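Aktivlautsprecher oder Verstärker entstauben

Staub in den Lüftungsschlitzen ist bei älteren Geräten der häufigste Grund für Überhitzung. Mein Verstärker läuft seit 2019 und kommt einmal im Jahr dran, meist im August.

Gerät ausschalten, Netzstecker ziehen und 30 Minuten stehen lassen. Kabel vor dem Abziehen mit Klebeband beschriften.
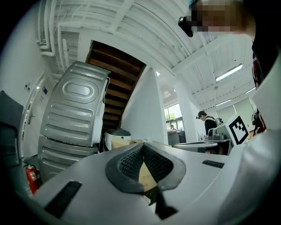 Die Schlitze zuerst mit einem trockenen, weichen Pinsel von oben nach unten ausbürsten. Den Staub gleichzeitig mit dem Staubsauger auf kleinster Stufe aufnehmen. Druckluft nur in kurzen Stößen verwenden und die Dose dabei aufrecht halten.

Die Front mit einem leicht feuchten Mikrofasertuch abwischen. Kein Glasreiniger, der greift bedruckte Beschriftungen an. Danach Kabel wieder anschließen und die Lautstärke vor dem Einschalten ganz herunterdrehen.

Stand: 12. Dez. 2025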